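Household > Clothing & Keepsakes > Looking After a Veteran's Things

Storing an Old Uniform at Home: Which Tips Hold Up

Last updated: 30/11/2022 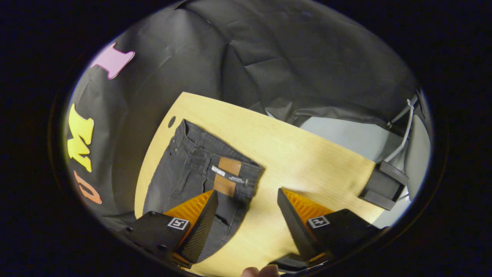 Dark jeans folded on a wooden tabletop, back pocket showing.

When my uncle's battledress came to us we were given plenty of advice, most of it from people who had never stored one. I've kept it and a box of his signals badges for years now, and I've grown suspicious of nearly every tip going.

Cedar blocks. They smell nice. I wouldn't trust them to stop a moth that has already moved in. Brush the wool outdoors, check under the collar and inside the pockets, and look again in April.

Vacuum bags. Sold for everything, and I don't like them for wool. The creases set hard. Use a plain cotton sheet, washed without softener, and a box with a lid.

Mothballs. My neighbor Finbarr Hayes swears by them. His blazer can be smelled from the driveway.

Polishing badges. Go easy. Every polish takes a little metal with it, and a regimental crest can lose its detail that way. A soft dry cloth is plenty for most — and take the badge off the jacket first, or you'll get paste in the cloth that won't come out.

Medal ribbons. Someone will tell you to dip them in cold tea to "age" a replacement. Please don't. Keep the old ribbon, faded or not, in an envelope with a note of whose it was.

Acid-free tissue. This one I'll grant. I paid for 52 sheets and used far fewer, so buy the small pack. Pad the sleeves and shoulders, and refold along new lines when you check for moths.

Attics and basements. No to both. Under a bed in a spare room is dull but steady.

Manon Lapointe wrote to ask about dry cleaning. Ask the shop what they've done with old wool before, and if the answer is vague, take it home again.

Filed under: Clothing care, Military keepsakes, Storage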